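How to Dry a Single Rose in Silica Gel

A rose dried in silica gel keeps its shape and most of its color. Hanging the flower upside down is easier, but the petals shrink and pull in, and the head ends up much smaller than it started. If you want something that still looks like an open rose, use the gel.

What you need

One rose, open but still firm
Silica gel sold for flower drying, the fine kind (we use Millance)
A plastic or metal container with a lid that seals
A small soft paintbrush
Scissors
A spoon or paper cup for pouring

Choosing the rose

Pick one that is a little past the bud stage. The center should still be tight and the outside petals open. A rose that has opened all the way will drop petals when you take it out of the gel. Deep red darkens as it dries and can end up close to black, so if you want a true red at the end, start with a brighter one. Pink and yellow change less.

Cut garden roses in late morning, once the dew is gone. Store roses can be used the day you bring them home. Either way the petals must be dry to the touch. Water sitting between them leaves brown spots.

Preparing it

Clear a spot on the table and set everything out before you cut the stem. Move drinks well away from the gel — it picks up moisture from anything that spills. Keep it away from children and pets too, and pour it slowly so you don't raise dust.

Pull off any outer petal that is bruised or torn. Trim the stem to an inch below the head. A leaf or two can stay on, but leaves dry brittle and often snap. Handle the rose from the sides of the head with light pressure. Pinching the top bends the inner petals, and the crease will show later.

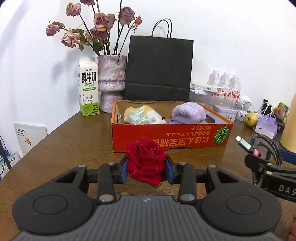 Pour an inch of gel into the container and stand the rose in it, face up. Spoon more gel around the outside first, until it reaches the lowest petals. Then let it run slowly between the petals, working from the outside in. Tap the container now and then so the gel settles. Keep going until the flower is covered by half an inch.

Put the lid on and leave the container somewhere it won't be bumped. Write the start date on a piece of tape.

How long to wait

A small rose takes 4 days. A full-sized one takes longer, and we check ours at the end of a week. Brush the gel away from one outer petal and touch it. It should feel like paper. If it bends, cover it again and wait two more days.

Taking it out

Tip the container and let the gel pour off into a bowl until the head is free. Lift it from underneath and brush out the grains that stay between the petals. A petal that comes loose can go back on with a dot of clear craft glue on a toothpick.

Keep the finished rose out of direct sun and out of the bathroom. Under a glass dome it will hold up much longer than in the open.

Using the gel again

Spread the used gel on a baking sheet and dry it in a low oven, following the temperature on the package. Let it cool before you put it back in a sealed jar. Bits of petal can be sifted out with a kitchen strainer that you don't use for food.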